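Gripper trials FAQ - Clumanton bench, sim and real
Last edited 2019-05-21, Ngan-ling Hsiao
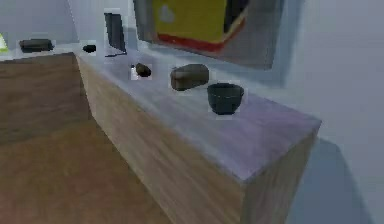
Cabinet-top layout in the simulator, bowl at the near end.

What are we comparing?
Two grippers, same arm, same controller. Flendarar two-finger against the Trirau soft one. Nothing else changes between runs, please.

Why sim first?
Cheaper. Pak-hei got through 1127 grasps in sim over a weekend. Real bench does 38 on a good day.

Which objects count?
The bowl and the brown loaf-shaped one. Small lumps are scored seperately, different sheet. Leave the upright black panel alone, touching it is a fail.

How many tries per object?
3. Then reset, even if the last one went well.

What counts as a grasp?
Lifted clear and held till the controller says done. Dragging no. Tipping the bowl no.

Soft gripper keeps slipping on the bowl rim, is that known?
Yes. Come in lower, on the body. Pei-shan has the offsets. Two-finger is fine on the rim but squeezes too hard on real bread, so turn the force down first.

Can I move the camera?
In sim, yes, save the pose with the run. On the real bench ask Natalie Parsons, she has to recalibrate afterwards and it takes her all morning.

My sim scores don't match the bench.
They wont. Friction is a guess at the moment. Compare sim with sim. New friction values due in September.

Run 283 is missing from the log?
Controller crashed halfway. Deleted, not coming back.

Where do results go?
Shared sheet, tab "Yeh". Put your initials. Arm faults to Shuk-fan Liu, not in the sheet.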